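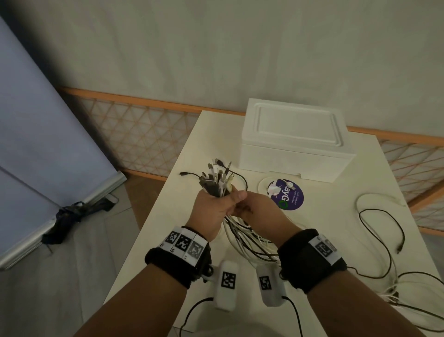
The charging cables, gathered at the connector end, before sorting.

From: Itziar Segura
To: Plaltdale workshop list
Subject: Re: [plaltdale] Cable drawer, what to keep

Rodica Furtună wrote:
> The cable drawer under the bench no longer shuts. I took
> everything out in February, and it went back in as one
> lump. Could somebody decide what we keep? My own view is
> that anything with a micro-USB end can go, as none of the
> new handsets use it. I would also like to know if it is
> worth buying proper ties or if we carry on with the bread
> bag wire. Laurier says the wire is fine. I do not think
> the wire is fine.
>
> Also, does anyone recognise the audio lead in there? It
> is not on the drawer list.
>
> Rodica

Rodica, all,

I would not throw out the micro-USB. The Cemari lamps charge from it, and so do both of the older Pacheco radios in the loan cupboard. If the leads go, those go too, and the radios were out on loan twice last month. What we can do is keep fewer of them. I suggest 6 in the drawer and the surplus to electrical recycling, starting with any that have a loose tip or a split at the strain relief.

On the audio lead: the silver 3.5 mm jack is easy to find, as it stands up among the USB plugs near one side of the bunch. I have not traced it to its other end. Begoña was missing the lead for the speaker in the back room, so please ask her before it gets a label. If it is not hers it can live in the audio box with the adaptors.

As to method, pulling single cables out from the top does not work with this lot. The plugs catch on each other and the loops lower down tighten. I did the spare drawer last year as follows and it went well enough:

1. Hold the whole bunch just below the connectors and let the tails drop on to a clear table. White or light grey is best, as the black leads show up against it. The white ones you will have to find by feel.

2. Spread the tails before touching the plugs. Most of the knotting is in the lower half, and much of it is only crossing, with no true knots.

3. Take any lead that already loops away on its own side. Work from its free plug back towards the bunch, passing the plug under the others. Do not pull the cable through by its middle.

4. Lay each freed lead straight, with the USB plug to the left. Sort by the other end, not by colour. Colour tells you very little here: we have black and white leads of the same type, and the plug housings come in grey and white as well.

5. Test before coiling. The Genesus meter is in the tool cupboard, second shelf. Plug the lead into the bench charger with the meter in line and a lamp on the far end, then flex the cable at both ends while watching the reading. If the current drops out, cut the plug off so that the lead does not find its way back into the drawer.

6. Coil to a hand's width, tie in one place, label at the USB end.

Label with the far connector and the length, e.g. "micro-USB, 1 m". Please leave off the name of the device. The last set of labels said things like "old lamp" and "Lucía's", and I could not use any of them.

On ties: I side with you. The wire cuts into the jacket if it is twisted hard, and it comes off in the drawer if it is not. Hook-and-loop ties in packs of 12 are cheap enough, and 3 packs would cover this drawer with a few left for the extension leads. Laurier is welcome to keep the wire for the garden canes.

For storage I would give up on the drawer as a single space. Five shallow trays would fit side by side if the soldering mats moved to the shelf. Proposed division:

Tray 1: micro-USB
Tray 2: USB-C
Tray 3: mini-USB and the odd camera leads
Tray 4: extension and panel leads
Tray 5: untested, to be emptied monthly

Audio stays out of it altogether.

Two questions before anything is bought:

- Lucía, are the trays from the old parts cabinet still in your garage, and what is their depth? The drawer is shallow and the front lip takes up a little more.

- Does anyone still need mini-USB for something of their own? If I hear nothing, I will keep one good lead and let the others go.

I can be at the bench from half past four most afternoons and will bring the meter battery, which was flat when I last looked.

Itziar

--
Plaltdale workshop list
To leave the list, reply with "remove" in the subject line.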